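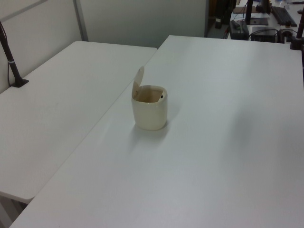 The **Gostness lid fault** is the name commonly given to a recurring failure in automated lid handling, first written up at the Gostness test site in April 2025. An arm programmed to close a small waste bin would report the job as finished while the lid was still open, or no longer on the bin at all. The fault is usually described as a software problem. Several people who worked on it have disputed that, and the published account leaves a good deal out.

## Background

The task was part of a household chores programme run by Fesuder, a contractor, with control software called Illus. It was chosen as an easy one. The arm had to find the lid of a bin, grip it by the edge, bring it over the rim and let go. Project papers described the lid task as "solved" before the longer trials had begun, a claim that rested on 37 runs with the bin standing in the same place each time.

Bins with swing lids are harder to handle than they look. The lid turns on a hinge and can stay upright when opened, so an arm has to follow a curve to close it. Illus had one routine for hinged lids and another for loose ones, and picked between them from a single camera view taken at the start of the run.

## The fault

In the long trial of 1000 runs, the arm was recorded as successful in all but five. Krystyna Pawłowska, who had been asked to check the log against the video, stopped after the first 200 runs and reported that the figures could not be trusted. Success was being judged by the position of the gripper and by whether its fingers had opened. Nothing in the check looked at the lid. 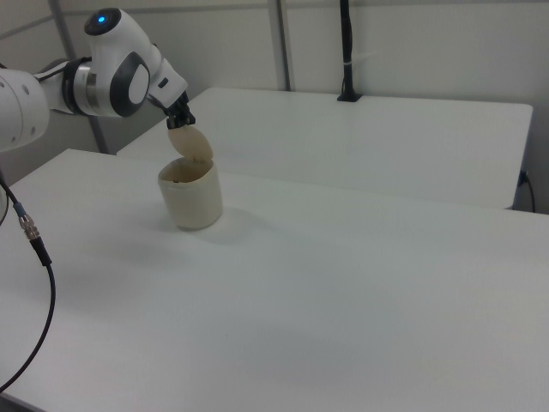
Three kinds of failure were found under the one heading:

- **Wrong routine.** A hinged lid was treated as loose and pulled upwards, which strained the hinge or took the lid off.
- **Early release.** The fingers opened before the lid had met the rim, and it dropped at an angle.
- **Drag.** The lid went on, but the bin was pushed across the table and the next run began from the wrong place.

How often each one happened is not known. The log did not separate them, and video from the later runs was not kept in full.

## Safety

Fesuder's first statement said there had been no risk to staff. That is true in the narrow sense that no injury was recorded. Hemi Cartwright, who ran the bench in the mornings, had already complained that people were reaching in to straighten the bin between runs while the arm was still powered. The written procedure called for a full stop first. It also allowed so little time between runs that the full stop was, in his words, "there for the auditors".

A system that wrongly reports a finished job is also a hazard in itself. Staff tend to approach an arm once it says it is done, and under one setting of Illus a failed grip could trigger a second attempt without warning. Fesuder has said this setting was off during the trial. The settings file has not been released.

## Response

An outside review by Poul Frandsen of Þorgeirsson was completed on Friday, July 11, 2025. It advised a camera check of the lid after release, a stop between runs that staff could not skip, and separate records for each type of failure. Fesuder accepted the first two. The third was put down as "under consideration".

Illus was then updated, and the company announced that the fault had been removed. The announcement gave no new trial figures. Dorian Masson, who led the software work, has argued that the new check makes them unnecessary - a view that Frandsen's report does not support, as the check had not been tested on bins of other shapes or colours.

## Disputed points

Aniela Głowacki, a former member of the bench team, has questioned the name itself. In her account the same false reports were seen at an earlier site and blamed on worn grippers, which were replaced with no change in the results. Fesuder describes the two cases as unrelated.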